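Oiling the boards again

July 15, 2019

Winter is when I get around to the wooden things in the kitchen. The heater dries everything out, and by the middle of July the spoons feel furry and the boards have gone pale and thirsty. I did the lot yesterday and wrote down what I used, because I can never remember from one year to the next.

We have 4 boards in regular use. The oldest came from my mother-in-law and has a dip in the middle from decades of onions. I used to think I should sand it flat, and last year I finally borrowed a belt sander and had a go. I don't recommend it. I took off too much at one end, and it rocked on the bench until I fixed it with a hand plane and a lot of swearing in the garage.

This year I kept it simple. Wash with hot water and a bit of dish soap, rinse, then stand each board on its edge overnight. Drying flat is how I got a cupped board in February, when I left one on the draining rack in the heat and went to the beach. It did come most of the way back after a week with the hollow side facing down on a damp tea towel.

The next morning I gave everything a light sand by hand, 225 ml of food-grade mineral oil at the ready and old T-shirts cut up for rags. The oil goes on thick and sits for a few hours. End grain drinks it, so I go back to the ends more often than the faces. Wipe off whatever hasn't soaked in, leave it overnight, do it again. I do 2 coats. The bottle says more, but the boards are usually still greasy after the second.

I tried walnut oil one year and liked the colour, but it took ages to cure and the kitchen smelled like a salad. Olive oil I wouldn't use at all. Beeswax on top is nice if you have some. Mine came in a tin from the market in Volasbridge and cost more than the oil did, though it has lasted three winters.

Boards glued up from strips are the ones I keep an eye on. I run a fingernail along the joins before oiling, and if it catches anywhere, that board goes to bread only. They don't go in the dishwasher, whatever visitors might tell you. I like the look of them, all those bands of cream and honey.
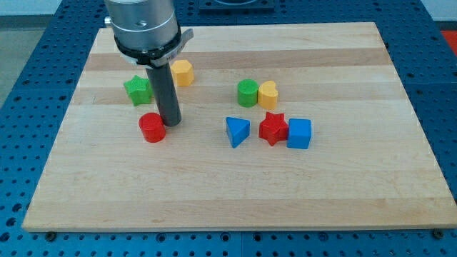
Begoña Lozano wrote to say she gave up on mineral oil years ago and now rubs in a paste of beeswax and oil, warmed in a jar of hot water, and that one coat in winter sees her through to spring. She also salts hers – coarse salt and half a lemon – before washing, to shift the garlic smell.

I've done the lemon and it does help. I haven't tried a paste on its own, but there's enough wax left in the tin for the small board, so I'll do that one her way and leave the others as they are. The spoons are still to go. They're standing in a jug by the window, drying.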